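Stomalent Ballots: a data card

Summary

Stomalent Ballots is a table of workplace union votes and the events around them. Each row is one ballot in one bargaining unit. It was put together for people who want to compare how recognition campaigns and strike ballots went at different sites without having to go through notices and newsletters by hand. The current release is the second.

The table covers four kinds of employer: vehicle parts, furniture making, food packing and warehousing. Most rows come from sites in the Dondholm area. A smaller share comes from the Quiroga plants, which were added in January.

What is in the release

ballots.csv is the main table, with one row per ballot.
units.csv lists the bargaining units, with the trades or grades each one covers.
notices/ holds the plain text of the public notices, one file for each ballot.
pictures/ holds a small set of pictures.
CHANGES lists corrections since the first release.

Columns in ballots.csv

ballot_id: a short code. Codes are never reused, even when a row is withdrawn.
unit_id: matches a row in units.csv.
kind: recognition, strike, action short of strike, pay offer, or derecognition.
eligible: the number of workers on the voting list when the ballot opened.
cast: the number of papers returned, spoiled papers included.
spoiled: left blank if the notice doesn't give it. A blank does not mean zero.
in_favour: votes for the motion as worded on the paper.
method: post, workplace box, or mixed.
challenged: yes if either side lodged a formal objection to the result.
outcome: carried, lost, void, or pending.

Turnout is not stored. Work it out from eligible and cast. In the first release it was stored as a whole percentage, and for one unit the rounded figure read 80 in the table and 78 in the notice. The notice was right, the table had been built from an earlier voting list, and the column was dropped.

How the rows were gathered

Notices were collected from union branch pages, employer noticeboards and local papers. Each notice was read and typed in by hand, then checked a second time against the saved text. Where a notice and a newspaper report disagree, the notice is used and the difference goes in the notes field of units.csv. Where there is no notice at all, the ballot is left out, even if it was widely reported.

Split units caused the most work. At several sites the skilled trades hold their own ballot while the production grades either vote later or don't vote at all. These are entered as separate units with separate codes. Please don't add them together to get a figure for the whole site, as the voting lists sometimes overlap.

From pictures/:

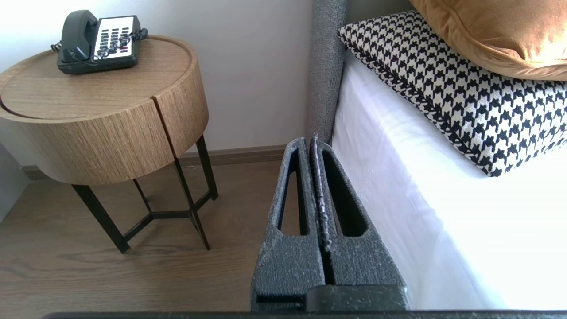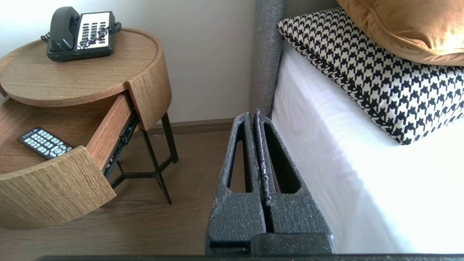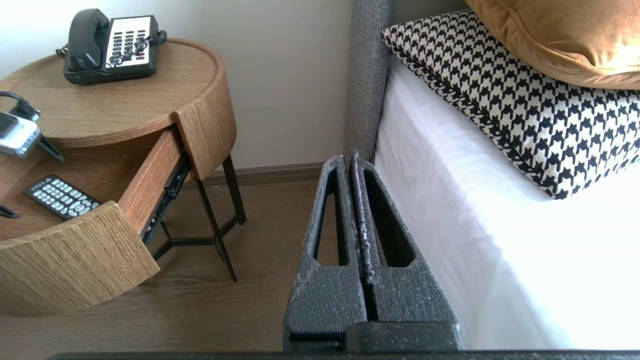
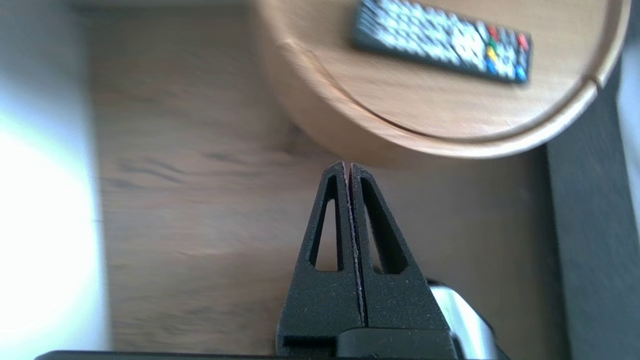 Contents of pictures/, four files. Round bedside table and gripper fingers.

Known gaps

Ballots that were called off before papers went out are not included. This makes campaigns look more successful than they were, and anyone working out a success rate should say so.

Night shifts are poorly covered. Notices for the Pleloren warehouse give a single total for all shifts, so its shift field is empty throughout.

Agency workers are treated differently from site to site. Some voting lists include them after a qualifying period and some leave them off altogether. The agency field in units.csv records what the notice says and is marked "not stated" where it says nothing. About 80 units are marked that way.

Two ballots are still pending. One is waiting on a challenge to the voting list and the other on a recount. Their outcome fields will be filled in at the next release, and the codes will stay the same.

The wording of motions varies a good deal. A strike ballot at one site may ask a single question and at another may ask two, one for strike action and one for action short of a strike. Where two questions were on the same paper they are entered as two rows with the same eligible figure. Check for this before you count ballots.

Suggested uses

Comparing turnout between postal and workplace ballots. Looking at how often results are challenged. Teaching basic work with messy tables, for which the notices folder is handy because the source text can be read next to the row.

The table is not suitable for estimating union membership. The eligible column counts people on a voting list, and in recognition ballots many of them are not members.

Privacy

No individual worker, organiser or manager is named in either table. Names that appeared in the notices were replaced with the person's role before the text was saved. Units so small that a vote could be traced to a person have been merged with the nearest related unit, and the merged field shows where this was done.

Corrections

Send corrections with the ballot_id and a copy of the notice, or say where it can be read. A correction without a source will be logged but the row won't be changed. Accepted corrections go into CHANGES with the old value and the new one.

Licence

The tables may be copied and reused with credit to Stomalent Ballots. The notice texts remain with whoever issued them and are included for reference only.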